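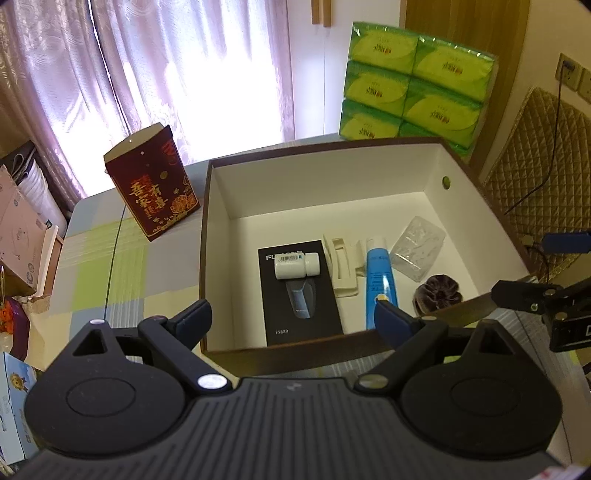
Aufbewahrungsbox »Pellumow« auf dem Prüftisch, mit Kleinteilen aus dem Badezimmer

Pellumow von Zerkby: offene Aufbewahrungsbox im Praxistest

Bewertung der Redaktion Haushalt und Ordnung, Ruppert Verbraucherberatung

Offene Boxen gehören zu den meistgekauften Ordnungshelfern im Haushalt. Der Handel bietet sie in zahlreichen Ausführungen an, die sich auf den ersten Blick kaum voneinander unterscheiden. Die Redaktion hat das Modell Pellumow des Anbieters Zerkby über einen Zeitraum von 21 Tagen in einem Haushalt mit 4 Personen erprobt. Der Kaufpreis betrug 27 Euro. Das Produkt wurde regulär im Handel erworben; eine Zusammenarbeit mit dem Anbieter besteht nicht.

Prüfumfang

Bewertet wurden Zugänglichkeit, Übersicht, Reinigung und Eignung für gemischten Inhalt. Auf eine Belastungsprüfung im Labor wurde verzichtet, da die Box nach Angaben des Anbieters für leichte Gegenstände vorgesehen ist. Als Inhalt dienten Artikel, wie sie in vielen Badezimmern ohne festen Platz herumliegen: die flache schwarze Schachtel eines elektrischen Rasierers (Modell FS889), eine weiße Kunststoffflasche, eine blaue Tube, ein Haargummi aus Stoff sowie ein cremefarbener Formeinsatz und eine durchsichtige Kunststoffschale.

Zugänglichkeit

Die Box ist nach oben vollständig offen. Ein Deckel gehört nicht zum Lieferumfang und wird auch nicht als Zubehör angeboten. Für den täglichen Gebrauch ist dies ein Vorteil: Tube und Haargummi sind mit einem Griff entnommen, ohne dass zuvor etwas geöffnet oder angehoben werden muss. Wer die Box hingegen in einem Regal oberhalb der Augenhöhe unterbringen möchte, sieht von ihrem Inhalt wenig. In der oberen Hälfte der Seitenwand befindet sich eine runde Öffnung. Sie erleichtert das Herausziehen aus einem Fach, sofern die Box mit dieser Seite nach vorn steht. Zum Tragen im gefüllten Zustand empfiehlt die Redaktion, beide Hände unter den Boden zu legen.

Übersicht

Der weiße Boden bewährt sich. Dunkle Gegenstände wie der braune Haargummi oder die schwarze Schachtel heben sich deutlich ab, und auch die kräftig blaue Tube ist sofort zu finden. Bei hellen und durchsichtigen Teilen fällt das Urteil zurückhaltender aus. Die klare Kunststoffschale wurde im Erprobungszeitraum mehrfach übersehen, der cremefarbene Einsatz seltener. Der dunkelbraune Rand setzt einen ruhigen Akzent und fügt sich in die meisten Einrichtungen ein.

Unterteilungen fehlen. Solange die Gegenstände nebeneinander liegen, ist das unerheblich. Sobald gestapelt wird - etwa die Flasche quer auf der Schachtel -, geraten Beschriftungen außer Sicht und runde Behältnisse in Bewegung. Für Flaschen ist daher ein Einsatz oder eine kleine Zusatzbox anzuraten.

Kleinere Behältnisse im Vergleich

Zum Vergleich wurde eine dunkelrote Papierschachtel mit goldenen und roten chinesischen Schriftzeichen herangezogen, wie sie nach dem Verschenken oft im Haushalt verbleibt. Sie ist dekorativ und nimmt Haarklammern oder Wattestäbchen gut auf. Für eine quer liegende Tube oder die Verpackung eines Rasierers kommt sie nicht in Betracht. Als Ergänzung neben der großen Box hat sie sich jedoch bewährt.

Reinigung

Der Boden wurde wöchentlich mit einem feuchten Tuch und mildem Spülmittel abgewischt. Das Auswischen dauerte jeweils weniger als 60 Sekunden. In den Ecken setzt sich Staub ab, der mit einem weichen Pinsel entfernt werden kann. Zahnpasta hinterließ nach zügigem Abwischen keine Spuren. Auf dem weißen Untergrund ist allerdings jede Verschmutzung früh zu erkennen - ob dies als Nachteil gilt, bleibt dem Anspruch des Haushalts überlassen.

Bewertung

Zugänglichkeit: sehr gut
Übersicht: gut
Reinigung: gut
Eignung für gemischten Inhalt: befriedigend
Preis im Verhältnis zur Ausstattung: befriedigend

Gesamturteil: gut

Die Redaktion empfiehlt die Pellumow für flache und mittelgroße Gegenstände, die täglich gebraucht werden. Für Haushalte mit kleinen Kindern ist ein verschließbares Modell vorzuziehen, sofern Pflegemittel darin aufbewahrt werden sollen. Das Innenmaß des vorgesehenen Fachs sollte vor dem Kauf mit den Angaben auf dem Etikett verglichen werden.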